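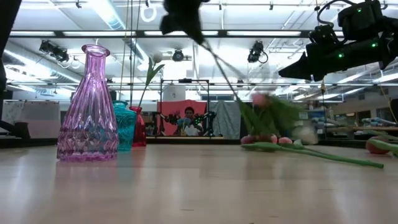

Vinh Kiều says the two-thirds rule is older than any of the shops that repeat it, and that I should stop calling it made up until I've found who made it up. Fair enough. I have looked and haven't found anybody, so for this file it stays under "origin unknown" with the rest.

Samon

Samon is a table of rug sizing and rug placement rules copied out of online buying guides. You know the kind: leave a border of bare floor, get the front legs of the sofa on the rug, go one size up from what you first thought. I wanted to know how many separate rules there are, how often they disagree, and whether any guide shows where its numbers come from. The last question is the easy one. Almost none do.

What is in it

rules.csv has one row per rule as stated in one guide. There are 2876 rows, taken from 542 guides.
rules_merged.csv has the same material after near-identical wording was folded together, 1346 rows.
rooms.txt lists the room names as the guides use them. "Great room" and "family room" are kept apart even though I doubt the writers meant anything by it.
merge_notes.txt explains the hard calls on merging. Read this before you quote the second file.

Columns

guide_id, room, furniture, rule_text, measure, unit, direction, reason_given, source_given, hedge, coder, comment.

The measure column holds the number exactly as printed. If a guide says "8 to 10 inches" the cell says 8 to 10, and no midpoint was worked out. Where the guide says "a few inches" the cell is blank and hedge is set to yes. Direction means whether the rule pushes you toward a bigger rug, a smaller one, or neither. I added it late, after noticing that "when in doubt, size up" is in nearly every guide written by a place that sells rugs. The file can't prove a motive. It can show you which way the advice leans.

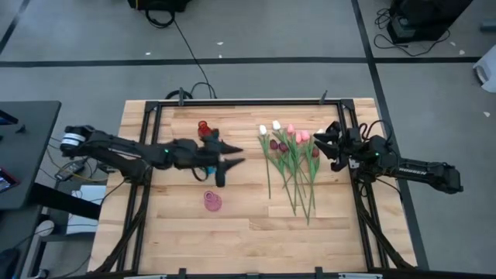
Tulips and a small pink glass vase on a butcher-block tabletop.

How it was collected

Tín Lã and I read the guides and typed the rules in by hand. A script called Cù pulled the page text first and threw away menus and footers, and it also threw away some tables it shouldn't have. We put back the ones we caught. Rules that appear only inside a picture of a floor plan are missing unless the text repeated them.

Guides were found by searching for plain questions such as "what size rug under a queen bed." That means the file leans toward pages that rank well for plain questions. Whether those are the pages people follow, I have no idea, and I'd be careful around anybody who says they know.

Coding agreement

We each coded the same batch of guides and compared. Room and furniture matched well. Reason_given did not. Tín counted "it grounds the space" as a reason and I didn't, and we still don't agree. The coder column tells you whose judgment you're getting. If your result changes when you drop one of us, say so in your write-up.

Things people claim that this file does not support

"Designers agree on the border." The guides agree on having one. The width printed for it varies enough that a small bedroom could pass one guide and fail the next without a thing being moved.

"Front legs on is the standard." It is the most repeated option in the living room rows. Repeated is all I can say. A lot of guides look copied from each other, typos and all, and the merge step only folds together wording. It does not tell you how many people thought about the question on their own.

"Dark rugs need more margin." A handful of rows, no reasons, no sources. I'd leave it out of anything you publish. 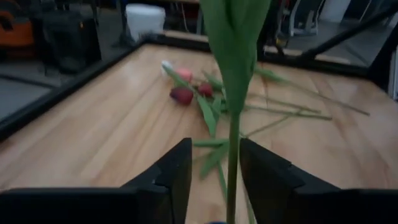 Toon Van den Broek: you keep asking for a source like it's a drug trial. It's a rug. Somebody tried it in a lot of living rooms and it looked okay. What source would you even accept?

I'd accept "we tried it in a lot of living rooms," if a guide would say so, with some mention of which rooms. A few come close and they're marked "own practice" in source_given. Filter on that value and see how little is left.

Known problems

Inches and centimeters are both in there. The unit column is right as far as we know, but several guides converted badly and we kept their mistakes. An 8 by 10 foot rug shows up under more than one metric size.

Round rugs are thin. Stair runners are left out completely. Outdoor rugs are in when they shared a page with indoor ones and out when they didn't, a rule I wouldn't defend if I were starting over.

Bed sizes follow the guide's own country. A "king" in one row may not be a king in the next.

Some guides have changed their text since we read them, and we did not save full copies. If you check a row against the live page and it's gone, please don't file it as an error.

Using it

Fine for looking at how advice gets worded, how it spreads, or where it clashes. Poor for picking a rug. Aarne Ikonen loaded the first version into Enen, his room planner, and got suggestions that were all a size too big for his test apartments. He has turned that feature off. The Drasitz plug-in reads the same file and as far as I can see has no limit on room size at all, so treat what it tells you with some suspicion. 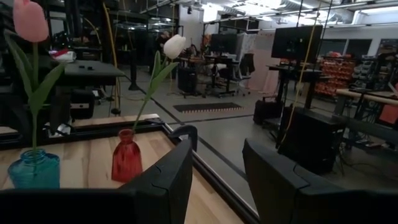
Samon release notes, no. 18

Dropped two guides that were the same page under different addresses and filled the gap from the waiting list, so the row totals above still hold. Fixed the direction value on the hallway rules, which had been flipped since August. Adhiambo Minja spotted it and also thinks the hallway rules are the only sensible ones in the file, mostly since a door either clears the rug or doesn't. I can't argue with that one. Pile height is still missing from most of those rows and it matters for doors, so if you have guides that print it, send them. Send the page text too, please, and a link on its own is no use to us.

Still open: the bay window rows, whether "area rug" and "accent rug" should be merged, the blank units in the nursery section.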